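The bus from Warnance came in at ten past 9, and Roland Bramwell was the only one who got off at the depot. He had a suit bag over one arm and a cake tin under the other. The cake was his sister's idea. He had never met these people, she said, and you don't turn up to a funeral lunch with nothing.

He had read about the death in the paper on Saturday. Mohamedi, Custico Road, formerly of the Vomex cannery, aged 74. It took him a minute to put the name to a face. They had worked the same line for one summer, forty years back, and in that time Mohamedi had lent him money for a car. Roland had meant to pay it off by October. Then the cannery let the casuals go, and he went north, and he sold the car.

He changed in the depot toilets. The trousers were tight and the jacket smelled of the cupboard. He put the envelope in the inside pocket and checked it twice on the walk up the hill.

The house was brick with a low fence. A woman opened the door before he could knock.

"You're from the cannery," she said.

"How did you know?"

"They all bring cake."

She took the tin from him and put it on the hall table with the others. She was the daughter. She had her father's way of standing with her weight on one foot, as if the other shoe pinched.
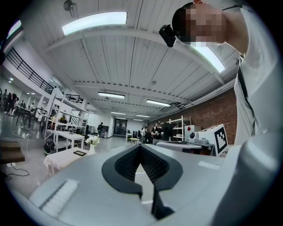
## The envelope

He waited until the kitchen had thinned out. The daughter was at the sink, running the tap over the plates, and he stood beside her and picked up a tea towel.

"Your dad lent me some money once," he said. "I never gave it back."

"How much?"

He told her. She turned off the tap.

"He never mentioned it."

"No. Well, it's there." He laid the envelope on the windowsill, next to the dish soap. "I put a bit on top."

She dried her hands and looked inside. She didn't count it. She took out one note and folded it into her apron, and handed the rest back to him.

"He bought a car off a bloke up north," she said. "Green thing, terrible clutch. He drove it for years. He said he knew the fella who'd had it first."

Roland held the envelope and the wet tea towel.

"Did he ever get the clutch fixed?" he asked.

"Twice," she said, and passed him a plate.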